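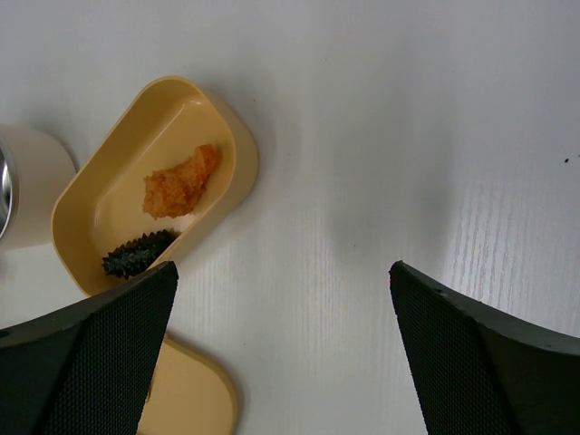 How much should a small kitchen plan to spend before it buys robot arms for packing lunch boxes?
Less than the price of the arms at first, because a trial period can be rented and paid by the month.

This is the advice in a new planning guide from Kenberg, a supplier of prepared meals which began to look at automation in February. The firm has shared the guide with other small kitchens in the Drindedo business park, and it is free to read at the park office.

Kenberg compared offers from 16 suppliers. Only two of them agreed to a rental with the right to return the equipment. The others asked for full payment at delivery, and the firm decided that it could not take this risk with its present budget.

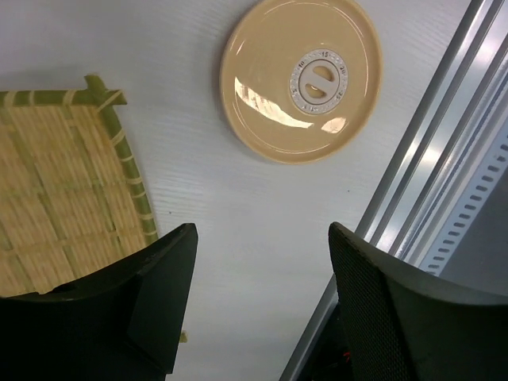 Lids and trays are on the list of everyday items to be handled.

The guide says that the arms themselves are only one part of the cost. In Kenberg's plan they take 57 per cent of the money. The rest goes to the table and frame, spare finger pads, wiring, staff training and cleaning. Cleaning was missing from the first version of the plan and was added after a meeting with the kitchen staff, who asked for 80 minutes each week for this work.

Buyers are also advised to write down which containers they use before they ask for a price. A gripper that is good with a flat lid may have difficulty with a cup or a spoon,

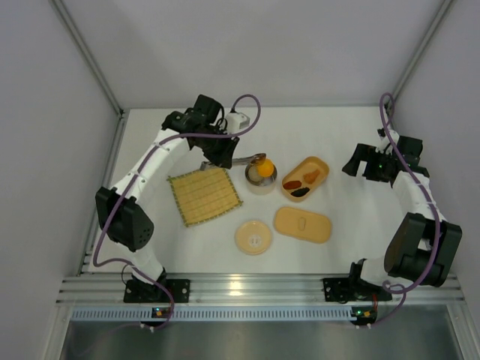 and a supplier who has not seen the real items can only guess which fingers are needed. Kenberg recommends to send a box with these items to each supplier and to ask for a written answer about every one of them.

For the service contract, the firm has chosen Woren, a repair company which has its workshop in the same park. The contract covers visits during the working day but not at night. Kenberg says it will look at this point again when the rental ends, together with the question of buying a second table.

Companies that wish to receive the price comparison can ask for it at the Kenberg reception until 4 p.m.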